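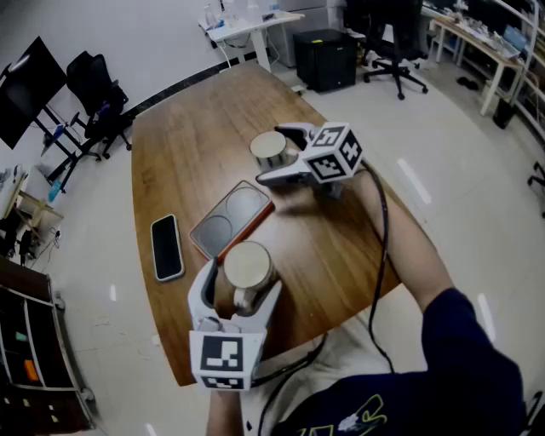 Do we need a risk assessment for hand-held grippers if there's no robot arm in the room?

Write one anyway, but a single page will do. A gripper that a person holds can't drive itself into anybody, so most of what you'd put down for an arm drops out. What's left is fingers in the jaws, cables, breakages, and how long people are sat doing it.

More detail, as I've read the older threads and they're all about arms. I look after the recording sessions at our place in Liltham. People sit at a table and move cups and mugs about with a gripper in each hand, and the recordings are used later for training an arm that lives in a different building. The short answer above is what our site manager gave me and I'd like to know if others agree. I also need some house rules to go with it. At the moment everyone does it their own way, and we have 788 recordings where I couldn't tell you which were done with which settings. What do other people write down?

Posted 28 February 2018

Estíbaliz Llorente

I agree with your site manager. We went through this at Gakside and our sheet is one side of A4. The rules that have lasted are these.

Check the markers before each session. If a marker block has worked loose or a face is scuffed, stop and sort it out then. Don't tape over a corner and hope.

Run the cable back along the forearm and leave enough slack to reach the far side of the table. Cables that drag across the table catch on things and pull cups over.

Close the jaws on the object, never on the other gripper, and keep your free fingers off the pads.

Set a time limit. Ours is 15 minutes and then you put both grippers down. We used to leave it up to people and they went on until their wrists hurt. 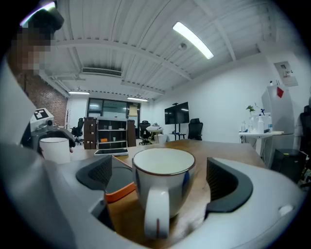

Ceramic needs a rule of its own. We allow it over a table but not over the floor, and any mug with a chip goes in the bin the same day. Hold it by the body or by the handle, whichever the task sheet says, and stick to that for the whole batch. If half your people take the handle and the other half don't, write it in the log as two tasks. It's no use finding out in March that the two have been mixed together.

For the settings problem, we have a log line that must be filled in before recording starts: session number, who, which pair of grippers, which task sheet, date calibrated. If the line is blank the session doesn't count. People grumbled at first and it was fine after a fortnight.

One thing missing from your post is consent. If anyone else's face can get into a recording, have a written rule on blurring and on who is allowed to see the originals. Put a notice on the door as well, so that people coming in know that recording is going on.

tevdale_mick

Never bothered with any of this. Just tell them to be careful. We did 206 sessions at Tevdale and broke one cup.

Baltasar Barroso

I'd go with the first reply, with a couple of changes.

The one-page assessment is right for the hand-held work, but say on the page that it covers hand-held work only. Ours at Rivas didn't, and when the arm was switched on in the next room somebody assumed the same sheet applied. An arm needs its own assessment for the whole job, including the gripper fitted to it and whatever it's carrying. Ask whoever supplied it for the paperwork and start from that. If you're not sure which standards apply, ask someone competent to look at the actual setup. A forum can't do that for you.

On the time limit, I'd write down the break as well as the session. If the sheet only gives a session length, people swap chairs and carry straight on.

I'd also keep phones and tablets off the table, or at least give them a fixed place and write it down. If an object isn't on the task sheet it shouldn't be within reach of the jaws. We have more than 3000 recordings and the ones we argue over most are those where something was on the table in one batch and gone in the next.

As for your 788, don't throw them out yet. Sort them by date, ask people what they remember, and mark the rest "settings unknown" so that whoever does the training can decide whether to use them.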